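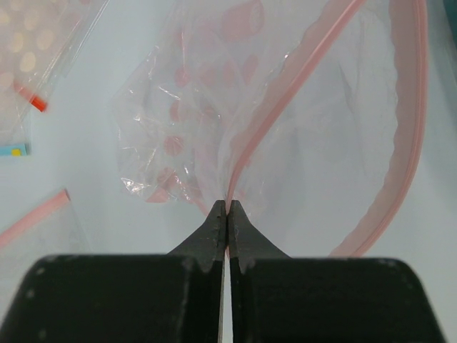
Bronisława Szewczyk had been told the job was packing. She had packed for thirty-one years, first glassware and then medical tubing, and when the agency called in August she said yes before they got to the part about the robots.

The Skollero office was on the second floor of a building that used to sell carpet. A woman named Neusa Mendonça met her at the stairs, gave her a badge with the name spelled wrong, and took her down a hall to the station.

"You hold these," Neusa said. She meant the two handles on the desk, which were each attached to a small jointed arm of their own. "Whatever you do with them, the arms on the table do. Squeeze and they close. Let go and they open."

"And the robot learns."

"Later. First you do it a lot of times and we save it."

"How many is a lot?"

"For this one, 160."

The task was written on a card taped above the monitor. Take a zipper bag from the pile. Open it. Put the food from the tray in the bag. Close the bag. It was a thing Bronisława did at home most nights without turning on the kitchen light.

Her first try took sixteen minutes and ended with the bag on the floor. She could not feel anything. That was what she said to Neusa, and Neusa nodded as if everybody said it. The handles were light and moved easily and told her nothing about what was between the fingers. If she squeezed too hard, the plastic slid away. If she squeezed too softly, it stayed where it was and the arm came up with nothing.

"Use your eyes more," Neusa said.

"My eyes are sixty-three."

Neusa turned the monitor a little toward her and went to get coffee.

By noon Bronisława had learned to go for the zipper. The film of a bag folds any way it likes, but the zipper has some backbone to it, and if you got the tips of the fingers right on the edge and closed them slowly, it stayed. Then you could lift, and the whole bag came up after it. The second hand had to find the other side of the opening. She would wait there with the left hand holding and the right hand a little way off, the way you wait to cut into a line of cars, and then go in.

She had six good ones at the end of the first day. Neusa put them in the log. There was a box for comments, and Neusa asked if she had any.

"Whoever made this table should have made it higher."

"The arms don't care how high it is."

"I'm the one sitting here," Bronisława said.

Neusa typed something. In the morning there was a different chair.

It went on that way for two weeks. The office had four stations, and the other three were folding towels or plugging in cables. A young man named Ulitz, who went only by that, sat at the one nearest the window and wore headphones. He was very fast. He threw away one try in three and did not seem to mind. Bronisława threw away almost none of hers. When something went wrong she stopped, put the bag down, picked it up again, and finished.

Neusa came to talk to her about that on the fourth day. She brought a chair and sat down backward on it.

"You know you can just cancel it," she said. "There's the pedal. Hit it and it resets, and you start clean."

"But then it doesn't see."

"Doesn't see what?"

"What to do when the bag slips." Bronisława kept the handles where they were. On the table the arms held still too. "When I trained girls at the glass plant, I didn't only show them the good boxes. They have to see you drop one. Otherwise they drop one and they stand there."

Neusa thought about it. She was thirty, maybe, and had a habit of pressing the end of her pen against her front teeth.

"The instructions say clean runs only," she said. "The client wants clean runs."

"Who is the client?"

"Cosmont. They do meal kits."

"Do bags slip at Cosmont?"

Neusa went back to her desk. She didn't say yes and she didn't say no, and Bronisława kept finishing the ones that went wrong.

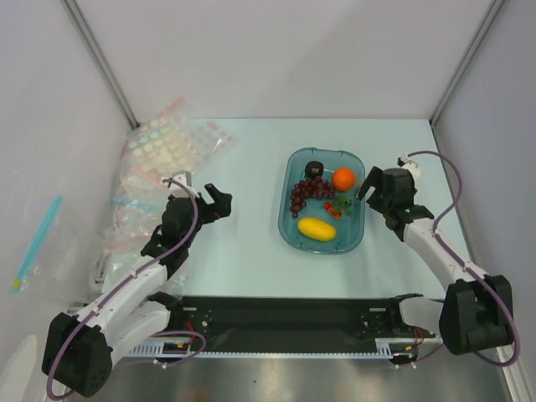

The grapes were the hard part. They were long and lumpy, and whichever end you took them by, the other end swung. She had tried them first and she had tried them last. Last was better, because by then the bag had some weight in the bottom and stood a little on its own. The orange was easy. The yellow one was easy if you came at it from the narrow side. The small red bunch with the leaves on it she took by the leaves, which Neusa said was cheating, and then said was fine.

She talked to the arms sometimes. She did it in Polish and under her breath, mostly the things she used to say to new people. Slower. Look first. You have time. Ulitz took off one side of his headphones once and asked who she was talking to, and she said her nephew.

On the ninth day they ran the first test. It was only half the runs, Neusa said, so not to expect anything. She had Bronisława take her hands off the handles and put them in her lap. That was harder than it sounds. Neusa pressed a key.

The left arm went to the pile and stopped above it. It stayed there so long that Neusa reached for the keyboard. Then it went down, closed on the edge of a bag, and lifted. The right arm came up and waited a little way off.

"Why's it doing that?" Neusa said. "It's just hanging there."

Bronisława didn't answer. The right arm went in and found the other side of the zipper. The bag opened about as wide as a hand. It put in the orange. It put in the yellow one, from the narrow side. It went for the small red bunch and took it by the leaves, and on the way over, the bag slid out of the left fingers and lay down flat on the table with the orange rolling partway out.

Neusa breathed out through her nose. "Okay," she said. "Well. That's where they all stop."

She had her finger on the key again. The right arm put the red bunch down on the table. The left arm moved back, went low, and closed on the zipper edge, slowly. It missed. It opened, shifted over, and closed again. Then it lifted, and the bag came up after it.

Neither of them said anything while it did the rest. It left the grapes for last and got them in on the second try, and it did not manage to close the zipper at all. It pinched along it in three places and then went back to where it had started and held still, which was where Bronisława always stopped to rest her wrists.

"It didn't seal it," Bronisława said.

"No."

"I have to show it that part better. I go too fast there, I'm thinking about the next one."

Neusa was scrolling back through the log. She pressed the pen to her teeth. "There was a group, Ó Riain, that did this same task before us," she said. "I read their notes. They had five people on it for a month, and when the bag dropped, it was over every time." She scrolled some more. "How many of yours have a drop in them?"

"I don't know. You told me not to keep those."

"I know what I told you."

She closed the log and opened the instructions, the long file with the Cosmont name at the top, and she looked at it for a while. Then she found the line about clean runs and deleted it, and after a minute put it back and wrote a note next to it instead, with her initials. She would have to call them. They would want it explained, and she would want to show them something when she did.

"Can you stay until six?" she asked.

Bronisława looked at the clock on the monitor. Her bus was at 5:40, and the next one after that was a long wait next to a gas station.

"If somebody drives me," she said.

"I'll drive you."

She moved the chair in and took hold of the handles. On the table the arms gave the small jump they always gave when someone picked them up. Neusa reached in, emptied the bag, and set everything back in the tray.

"Do the closing slow," she said.

"I know," said Bronisława, and started with the orange.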